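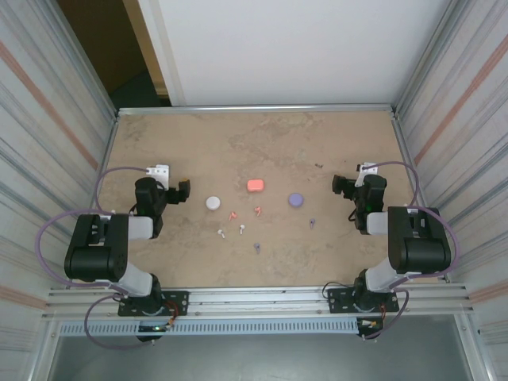
Mottled tan work surface, plain white panel behind.

Lists > Binding at Home > Archive > Glue and paste

Re: Rebacking a very fat cookery book
May 7, 2021, by Marilou Yap
5 min read

Mansa Ankrah wrote:

> Hello all. I've been given my aunt's big cookery book to mend and I'm a bit scared of it. It has 859 pages plus some plates, the spine cloth has come away down one side and the back board is hanging on by a few threads. The sewing looks sound to me but there's a lump of old brown glue on the spine that cracks when I open it anywhere near the puddings.
>
> Three things I'd like to know. Can I get the old glue off without soaking the folds? Do I need to resew, or is that going too far? And is Firkov all right for the spine, or should I be making paste? I've got most of a tub left from doing boxes.
>
> I've only ever done notebooks and one slim book of poems, so please assume I know very little.
>
> Mansa

Hello Mansa, and hello everyone,

Oh, I do love a fat cookery book! Mine was a household encyclopaedia, 1004 pages, and it sat on the shelf in a carrier bag for two winters before I dared touch it, so you're already braver than me.

Glue first. If it's brown and it cracks like toffee it's probably animal glue, and you can shift that with a poultice. I make up wheat paste quite thick, thicker than you'd want for sticking anything, and spread it on the spine with the book held upright between boards in the press, just the spine poking out. Put a strip of cling film over it and go and have your lunch. Twenty minutes is usually plenty, and then the glue comes away in soft jelly if you're gentle with a bone folder or the back of an old table knife. Wipe, look, do it again if you need to. The thing to watch is the damp creeping into the folds - so small patches, and don't wander off to answer the phone like I did. I've got a tide mark all the way through "Laundry" to this day.

It smells, by the way. Open a window.

If the glue doesn't go soft at all after two tries then it's likely something more modern, and I'd stop there and ask again. Mitsuko Yoshida knows far more than I do about the later ones (are you still reading, Mitsuko?). I did once pick a whole spine clean dry, with tweezers, and it took me most of March and I wouldn't wish it on you.

Now the sewing. Leave it alone! If you can open the book in several places and the thread isn't broken and the sections aren't sliding about, it's doing its job. I know some of the old posts on here say that a book that thick ought to be resewn on tapes as a matter of course, and Albane and I have had this out before, but for a family book that's going to live in a kitchen I think you'd be adding a month of work and a lot of swell for not much. A loose section at the front or back can be tipped or whip-stitched back to its neighbour. Check the first and last two, they take all the pulling.

On Firkov, I'd say no for the spine itself. I like it for boxes, I've a tub of it too, but it goes down for good and whoever mends the book next will curse you. Paste straight against the paper, then a layer of Japanese tissue, let that dry overnight, and then your mull over the top. If you want a little of the tub stuff mixed into the paste for the mull layer I shan't tell. Half and half is what I was taught by Liette Lachance at the evening class in Wondireo, and the books we did there are still in one piece as far as I know.

For the new spine piece you'll want cloth as near as you can get to the old. Gamgate still do offcuts, and if you send them a scrap they'll have a go at matching it (the match on mine was lovely in lamplight and a bit green by day). Lift the cloth on the boards with a thin blade, a good two fingers' width, slide the new cloth under, and put the old spine back on top if there's enough of it left. There nearly always is, even when it looks like cornflakes.

Endpapers - you may not need new ones, but if you do, don't go too thin. I used a 116 gsm for mine and it's held up well at the hinge. The first lot I tried was 155 and it was like trying to fold a cereal box, the boards sprang open whenever I turned my back.

What else. Grain direction, always, head to tail, on every single thing you put on it. Tear a little strip each way if you're not sure. And press it for longer than you think. I had mine in the Bouchard press for three days and then under the flat irons for a week, and I'd have left it longer if my sister hadn't wanted to look up how to get candle wax out of a tablecloth.

One question back at you. Is there anything written in the margins, or tucked in? Before you put paste anywhere near it I'd go through the whole thing and take out the cuttings, and pencil a note of which page each came from. I found a recipe for ginger beer and somebody's dentist appointment. Check any ink with a barely damp cotton bud too, some of the blue ones run if you so much as look at them.

Albane Hamel, if you've still got that sheet you did on lifting cloth, could you post it again? The link in the archive has gone dead and I think Mansa would find it much clearer than my waffle.

Let us know how the puddings get on!

Marilou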